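Visit to the Hendriks Garment Printing Works, Grilton

Members of the Skanen Apparel Association were received at the Hendriks works for a tour of its children's wear department. The visit lasted 3 hours and was attended by 37 members.

The party was first shown the screen room, where frames are coated, exposed and rinsed. Hendriks prints its infant range with water-based inks only, and the screens for each color are stored together under one order number. The department can print up to 3000 shirts in a single shift.

Members then moved to the curing line and the inspection tables. Several questions concerned lettering on very small sizes — a song lyric or slogan that reads well on an adult shirt often has to be reset for a newborn one. The Mellell collection, now in its second season, was used to show how this is done. 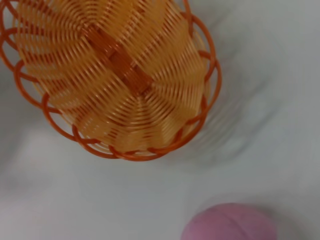

Grilton, 2026-05-13

The Association thanks the management of Hendriks for its welcome. Sample cards for the 43 stock ink colors were handed out at the close of the visit. Members who did not receive a set may request one from the Skanen office before the end of May.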